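Why Board Game Rules Get Read Wrong
Zawadi Lukumay, Prencombe, spring term project

Background

My family has played Stollby the same way for as long as I can remember, and it has been wrong the whole time. The rulebook says you draw after your turn. We draw before. My uncle Ondieki, informed of this in January, said the rulebook was mistaken.

I wanted to know how common this is, so I gave 10 classmates the rules to Trelura, a tile game none of them had played, and watched them get on with it.

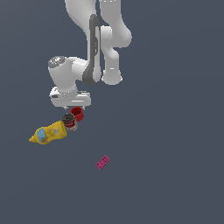
Method

Players sat down in pairs with the rulebook and no help from me. I wrote down every rule they broke and whether they noticed. Saying nothing was the hardest part of the project. One pair played four rounds with the scoring upside down and congratulated each other warmly.

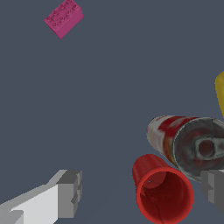

Rulebooks love a special term. Trelura has "anchors," "half anchors" and "released anchors," and the last one is only defined in the index. Players made up their own words almost at once, mostly based on looks. A toy building brick in bright pink, with its two rows of studs, is going to be called "the pink one" whatever the booklet wants. I think the booklet should give in.

Results

Every pair broke at least one rule. The favorite was the draw rule — same as at my house, which I found comforting. Two pairs stopped to look something up. The others settled questions by whoever sounded more sure. 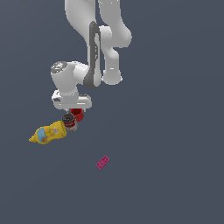 Figure 3. White arm, folded, over a plain dark gray background.

I also rewrote the Trelura rules on two pages, with the turn order first and the history of the island kingdom last. Pairs who got my version started sooner and argued less, though they still drew at the wrong time.
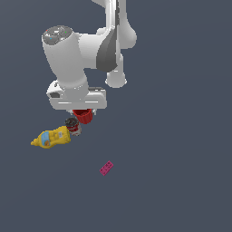 Problems

My sample was small and made up of people who owed me favors. I also wrote the short version myself, so I can't claim I was hoping it would lose. If I did this again I would get someone else to do the watching, and I would film the games. My notes from the third pair just say "no" several times.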